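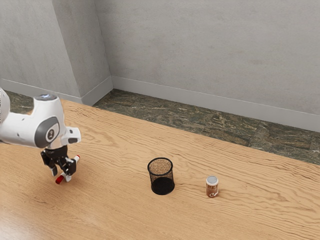
Thank the session chair and begin with the incident. In October, the Guludix insertion program recorded a contact fault that the supervisory software, Tulleletti, did not report for 440 milliseconds. The permitted limit is 200. The task is a simple one, performed in simulation, with a black mesh cup standing on a wooden tabletop and a small lidded jar to its right. The jar is an obstacle and must not be touched. Pause before the next section.

What the fault involved

The commanded force continued to rise after contact with the rim. Review of the log found that the contact monitor had been assigned the lowest priority during a software update at Gerkska. The error was present in 124 of 1000 runs. Operators saw a normal status in every one of them. State clearly that no physical equipment was operating and that the same settings had been approved for transfer to the Ojala cell.

The point of greatest exposure is the moment at the rim, when the lower tip of the white tool is at the opening of the cup and the fingers are curled around its upper end.
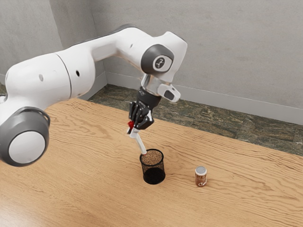
Corrective measures

Transfer to Ojala was suspended the same afternoon. The contact monitor now runs at the highest priority, and a late report stops the program. Any change to task priorities requires a second signature.

Open items

The cause of the normal status display has not been established. Refer questions on this matter to the written report. Allow time for discussion.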